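Curnstead wrist-view training kit, two months in

We bought the Curnstead kit in October to test one claim from its makers: that a policy trained only on wrist video, with no overhead view, can handle cords and other soft things. The kit is the mount, a small camera, recording software and a baseline training script.

Setup took an afternoon. The mount holds firm and the software didn't drop a recording. The manual is thin, and the section on calibration sends you to a page for the older Rallico mount, so expect to guess a little.

For the test we recorded 50 demonstrations of picking up a power strip by its body. The baseline script got 65 percent of its grasps on strips it had trained with. Moved to a new color of strip, it did clearly worse — it tended to close on the cord.

Adding the Fedoruk crop step, where the policy sees only the area between the fingertips for the last part of the approach, brought most of that back. I'd call that the useful result here. Cluttered tables still give it trouble. 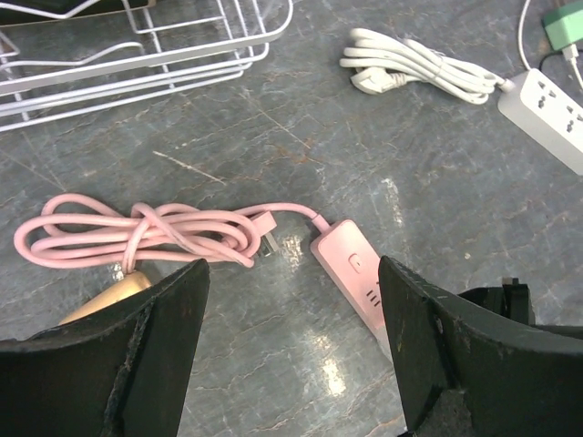

Yevdokiia Koval: We tried the crop step on our Olatow arm and got a smaller gain. I think 50 demonstrations is too few to say much. Did you vary the starting height?

We did not, and that's a fair point. The next set will have 2 starting heights.

The kit costs around 1,000 dollars. For a lab that already has an arm, I'd buy it for the mount and the recorder, and plan on replacing the script.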